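Wavholm Television, programme news (1/6)
Free preview screenings of our new drama serial Brament will be held in March, ahead of its first broadcast.
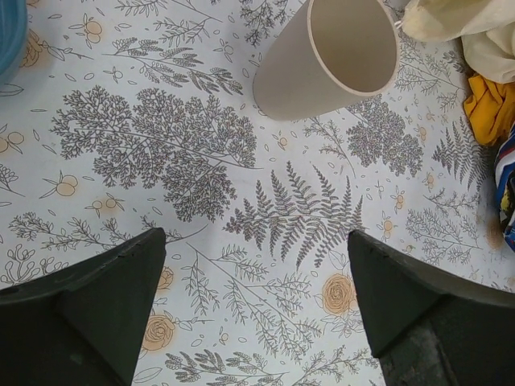

(2/6) Brament follows three generations of one family who run a seaside boarding house. The serial was written by Elsie Clegg and directed by Karabo Pretorius. Much of the first episode takes place over a single breakfast, and the design team, led by Josée Friesen, looked for table linen in keeping with the period. A white cloth printed with grey ferns and small peach-orange flowers gives an idea of the style they had in mind.

(3/6) Screenings will take place at the Markura Cinema on Saturday, at 2pm and again at 6pm. Each showing has up to 500 seats. Doors open 30 minutes before the start.

(4/6) Tickets will be allocated by ballot. We received 2,962 entries for our last preview and ask that each household apply once only. Applicants will be told the result by email.

(5/6) The evening showing will be followed by a discussion with Imani Mahmoud, who plays the eldest daughter, and the composer Ah-rin Do. Both showings will carry subtitles.

(6/6) Wheelchair spaces and companion seats are held outside the ballot and may be requested from the box office. Broadcast dates will be announced on this account.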